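Ploltstead Shared Workspace
Minutes of the Furniture and Fittings Meeting, January
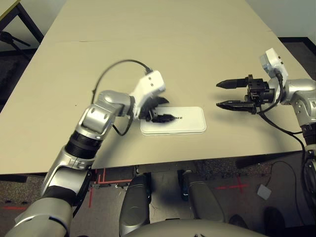
The meeting opened at 2:00 p.m. in the Callora Room, with Brodie Tautahi in the chair. The minutes of the previous meeting were approved with one correction: the invoice from Nepia was number 123, and had been recorded under the wrong supplier. Members then took up the condition of the large table. The beige top is to be kept, and the seam near the far end, where two panels meet, will be checked for level before any new fittings are ordered. A proposal to replace the top with a single panel was not supported.

Item 2. Wall and floor
The off-white wall beside the table will not be repainted this year. Mr. Tautahi reported that the dark floor mat had been measured and that a second mat of the same size could be supplied by Ulano. Members asked for a written price, including delivery to the upper floor.

Item 3. Small items left on the table
It was noted that small items continue to be left out at closing time. Users will be asked to clear the tabletop before they leave. Items without a name will be held at the front desk for three weeks. The wording of the notice was agreed, subject to a shorter heading.

Item 4. Bookings
More than two requests had been received for late use of the room. The present closing time of 6:00 p.m. stands until the key arrangements are settled.

Actions
B. Tautahi to check the table seam and report back.
B. Tautahi to obtain the price of the mat from Ulano.
Front desk to print and post the notice.

The meeting closed at 3:10 p.m.

Last updated: January
Contact the office | Copyright Ploltstead Shared Workspace | Back to top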